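Stadion am Drullov: Checkliste zur Sicherheitsbegehung vor Testspielen mit Gastmannschaften

Prüfbogen mit Anmerkungen der Spielstättenleitung, Stand Oktober

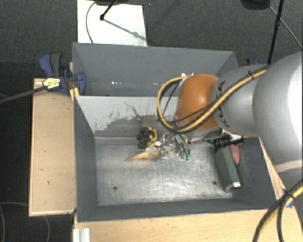
Der Prüfbogen ist vor jedem Testspiel mit erweitertem Zuschauerbereich vollständig auszufüllen und bis zur Öffnung der Tore bei der Einsatzleitung vorzulegen. Offene Punkte sind mit Frist und zuständiger Stelle zu vermerken. Die Begehung beginnt um 9.30 Uhr am Marathontor.

1. Zugänge und Drehkreuze
Status: erfüllt, mit Auflage
Sämtliche Drehkreuze der Westseite wurden im Leerlauf und mit Testkarten geprüft. Drehkreuz 2 gibt nach einer ungültigen Karte verzögert frei. Die Firma Tondura ist mit der Nachstellung beauftragt, bis dahin erfolgt die Kontrolle an dieser Stelle von Hand.

2. Fluchtwege und Rettungstore
Status: erfüllt
Rettungstore von innen ohne Schlüssel zu öffnen, Aufschlagbereich frei. Die Absperrgitter hinter Block F wurden noch während der Begehung umgesetzt.

3. Sitzplätze und Geländer
Status: nicht erfüllt
In Block C ist die Sitzschale in Reihe 14, Platz 73, ausgerissen. Die Plätze 71 und 73 sind für den Verkauf zu sperren. Handlauf am Mundloch C ohne Befund.

4. Gästebereich
Status: erfüllt
Der Gästeblock ist für 203 Personen freigegeben. Eine Erhöhung des Kontingents am Spieltag ist ausgeschlossen, auch auf Wunsch des Gastvereins. Der Pufferblock bleibt unbesetzt.

5. Spielfeld und Tore
Status: erfüllt
Tore gegen Kippen gesichert, Netzhaken ohne scharfe Kanten. Die Versenkregner im Strafraum Süd schließen bündig ab. Die Werbebanden der Firma Prarnex halten den vorgeschriebenen Abstand zur Seitenlinie ein; an der Eckfahne Nordost ist das Bandenelement neu zu verschrauben.

6. Flutlicht und Notbeleuchtung
Status: erfüllt
Umschaltung auf Ersatzstrom ausgelöst, Notbeleuchtung in allen Umläufen in Betrieb. Prüfprotokoll liegt bei.

7. Lautsprecheranlage
Status: erfüllt, mit Auflage
Die Räumungsdurchsage ist auf der Südtribüne schwer verständlich. Der Pegel ist anzuheben und die Durchsage vor Einlass zu wiederholen. Die englische Fassung spricht Liam Dolan ein.

8. Sanitätsdienst
Status: erfüllt
Beide Sanitätsräume ausgestattet, Defibrillatoren betriebsbereit. Die Zufahrt für Rettungswagen über die Valcárcel-Rampe ist ab Toröffnung freizuhalten.

Gesamtergebnis: Freigabe unter Auflagen. Nachkontrolle der Punkte 1, 3, 5 und 7 durch die Spielstättenleitung, Rückmeldung schriftlich an die Einsatzleitung.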